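Gallery: The Month the Left Hand Let Go

Most of our gallery pages are cheerful. There's the open house, and the one with the dog. This one is about the fault we spent most of November chasing at the Trurudmont workroom, and it exists because Edit Pálfi said that if we were going to put the successes on the site we could put this on the site too. She then declined to write it, so you have me.

For anyone arriving from outside: we record people doing small household jobs with a pair of hand-held grippers, and the recordings go to Endale, where they're used to teach a robot arm to do the same jobs. The job that month was cables and plugs. Pick up the power strip, turn it, push a plug in, pull a plug out, put everything back where it came from. Each go is called an episode. We owed Endale 3000 of them.

We got as far as 2322 before anybody said the word "drift."

How we found out

Apinya Phuthong was checking episodes at the end of the day, a job with all the glamour of proofreading a phone book. She noticed that in one of them the left gripper, according to the data, was closing on a spot well to the side of the power strip. On the video it had a perfectly good hold of it. In the next episode it was worse. In the one after that, the data had the left hand passing calmly through the tabletop.

She sent a message to the group that said "is the table supposed to be solid." Máté Vass replied with a thumbs-up, thinking it was a question about furniture.

The safety part

I'd like to say the trouble stayed on a hard drive. A small batch of the early recordings had already gone over to the Endale people, who had loaded them onto their test arm, a middle-aged machine known as Cliver. Cliver did what it had been shown. It reached down for a power strip, went straight past it, and leaned on the bench.

It leaned hard. The force limit should have stopped it at once, but the limit had been raised the week before for a different task and was still sitting at the higher number. Raed Akl hit the emergency stop. He was standing outside the tape line, where he was supposed to be, and came away with nothing worse than a strong opinion. The bench has a dent in it. The finger pads on the arm were finished, and one of the jaws was bent enough that it now opens in a sort of smirk.

The power strip on the bench was unplugged from the wall, as the rules say. I mention this mainly for the benefit of my mother, who reads these pages.

The hunt

Our first theory was the lighting. We changed the lighting. Our second theory was the software update, so we went back a version, which fixed nothing and removed a button that Máté liked. Our third theory was Máté. He had recorded more of the bad episodes than anyone else, and for two days he was watched closely while he plugged things in. He was cleared when Edit sat down, did the same job with the same gripper, and got the same nonsense.

Barnabás Bakos then asked whether the trouble might be in the cable. He had asked this on the first day as well. The notes from that meeting say "B. thinks cable" and then move on to parking.

It was the cable. The left one had a connector from a batch of Jellport ends we'd crimped ourselves, and one of them was a hair loose. With the arm held low it behaved. When you lifted your hand and reached across the board, the cable pulled, the signal dropped for a moment, and the tracking picked itself up again a little to one side of where it had been. Do that a few dozen times and your hand is in the next room.

The task itself didn't help. Half the work is hovering over the strip while you decide how to approach it, and hovering with a raised arm was exactly what the connector couldn't stand.
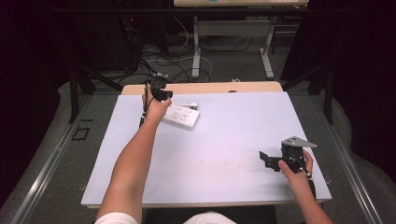 Once we knew, we could make it happen on demand, and for an afternoon that was the most popular thing in the building. Raed came over to see it. He lifted the gripper, reached out, watched the numbers jump, put it down and picked it up again. Then he asked how long we'd been recording like this, and the mood went back to normal.

What we lost

Apinya went through the lot. Of the 2322 episodes, 2161 were sound, which was a better result than we deserved. Most of the people recording had kept their left arm low out of plain laziness, and laziness is gentle on connectors. A further 86 could be repaired by lining the hand up again from the video. The rest were thrown out, and Máté asked that it be noted he is no longer personally blamed for them. It is noted.

What we changed

The home-crimped ends are gone. Both grippers now have bought cables with a proper latch, and there's a loop of slack taped at the wrist so that a reach pulls on the tape first.

Every session starts with both hands up, out and back to a marked spot. If the numbers don't come home with the hands, we stop.

Endale's arm resets its force limit to the low setting whenever a new task is loaded. Somebody has to type the higher number in by hand and sign for it. So far only one person has signed for it, and he was made to explain himself.

"B. thinks cable" has been printed out and hung over the door.

We finished the 3000 and sent the last of them on Jan 15, 2022, with a note listing every episode we'd repaired. Cliver has new finger pads and picks up the power strip without leaning on anything. It still has the smirk, as the replacement jaw is on back order.

If you've used Jellport ends and had better luck with your crimping, Barnabás would like to hear from you. He has a box of them left.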